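Grotwood gripper arm: questions after the April fault

Why did the arm drop boxes?
The grip force setting went back to its default after a restart – the fingers closed, but too softly for a box over 700 grams.

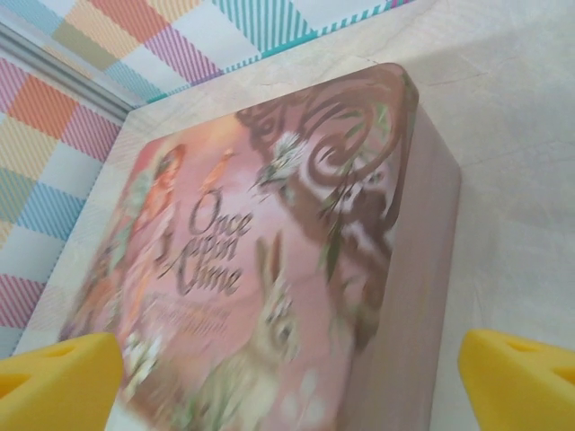
Can I keep using my arm until the update comes?
Please keep to loads under 700 grams, and check the force value after each restart.

Who do I contact if a finger is cracked?
Write to Kaan Özkan at our Mondthorpe workshop. Please switch off the arm first.

Updated 2023-06-06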